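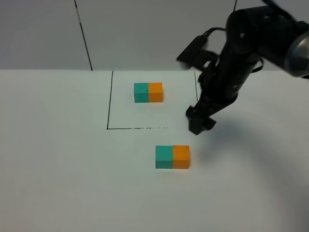
Toy library in Irnberg to move into former post office

Dec 23, 2017

The toy library in Irnberg will close its present rooms over the holidays and reopen in January in the former post office on the market square, the town council said.

The library lends toys, puzzles and board games to families in the town and the villages nearby. It has almost 3000 items on its shelves, and the two rooms above the swimming baths have been too small for them for several years. Larger pieces, among them the play kitchens and the garden toys, are kept in a store at Tak and have to be ordered a week ahead.

The new premises are all on the ground floor. Parents with prams had complained about the stairs at the baths, where there is no lift, and the council received a petition on the subject last spring. The post office counter has been taken out and the former sorting room will be used for storage, so that everything can be kept under one roof. The rent will be paid by the council for the first 4 years.

Shelving is being supplied by Fetano, which also fitted out the school library. The work was due to be finished in November but was held up when damp was found in the rear wall. The wall has now been treated and painted, and the floor was laid last week.

Membership will stay at 12 euros a year for each household. Members may borrow three items at a time and keep them for three weeks, with one extension if nobody else has asked for them. Until now games with more than one missing piece were taken off the shelves. From January they will be offered at a lower deposit, with a note on the lid saying what is missing.

Wooden toys are still the most borrowed group, ahead of board games and train sets. Building blocks are lent out by the bag and weighed on return. The library says it has enough soft toys and cannot accept any more, as they are difficult to clean. Donations of jigsaws for older children and of games for two players are welcome, provided the box is sound.

A grant of 2000 euros from the Trurico savings fund will be spent on new stock. Part of it is set aside for toys suitable for children with impaired sight, which the library has so far had to borrow from elsewhere.

Loans due back during the closure have been extended automatically and no late fees will be charged. Items should not be left outside either building. Anyone who needs to return something before the reopening can hand it in at the town hall reception during office hours.

Opening times will change slightly. The library will open on Tuesday and Thursday afternoons as before, but the Saturday session will start at 9.30 instead of 10. The Friday session, which was poorly attended, is being dropped.

No decision has been made about the rooms above the baths. The judo club and the music school have both asked to use them, and the council will discuss the matter at its next meeting. Parking behind the post office is free for the first half hour.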